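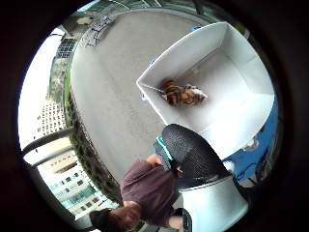

Cables keep coming into the work area on pick-and-place table

Vibeke Norðdahl
Hello all. I look after one small cell in our Drerngate project: a blue table with a white open box, and a hand-held gripper which we use for recording the picks into the box. Two black units are fixed at the side, and their cables lie partly on the table. After some runs the loops are again in the way, and when a cable is pulled the clamp turns a little. Then I must do the alignment again, and this takes me 42 minutes. The last time it happened at pick 695, so the end of that session was lost.

I tried tape, but it leaves glue on the surface. Moving the box to the other side did not help much. What is the correct way to lay the cables here? I add the state from this month. 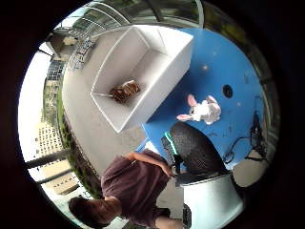

Foltlow, August

The loops on the right are the ones I mean. The bunny is one of our soft items, it has splayed ears and in my opinion the ears are the first thing that catches a cable. Please tell me also if the box should be fixed. At the moment it is only put down.

Ward Verbruggen
Fix the clamp first, then the cables. If the clamp can turn, you will have the same problem with any cable.

What I do on my own cell:
Put a thin rubber piece between clamp and table edge and tighten by hand, no tool.
Make a strain relief on the bracket, before the cable touches the table. Leave a small free loop, 60 mm is enough.
From there go straight down under the table – never across it.
Mark the clamp position with a pencil line. Then you see at once if it moved.

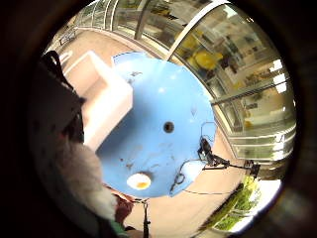 Wires at the right edge of the blue top.

In this one the wires go over the edge in two places. I would bring them together at one place, close to the clip. If the small hole in the top goes through, you can use it for a cable, but only when nothing is picked near it. Myself I would cover it, small items like to end there.

For the box: two corner stops are sufficient. Do not glue it, you will want to clean under it.

Pimaswood
same problem here, we bought longer cables and it was worse. 100 cm was too much already

Vibeke Norðdahl
Thank you Ward. I will start with the rubber and the pencil line. One more question about the second unit, the one on the rod. Must it have its own strain relief, or can I tie both cables together? 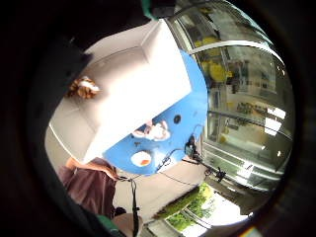 Both black units, with the cables going down to the floor.

Ward Verbruggen
Its own one. If you tie them together, a pull on one moves both. You can join them after they reach the floor.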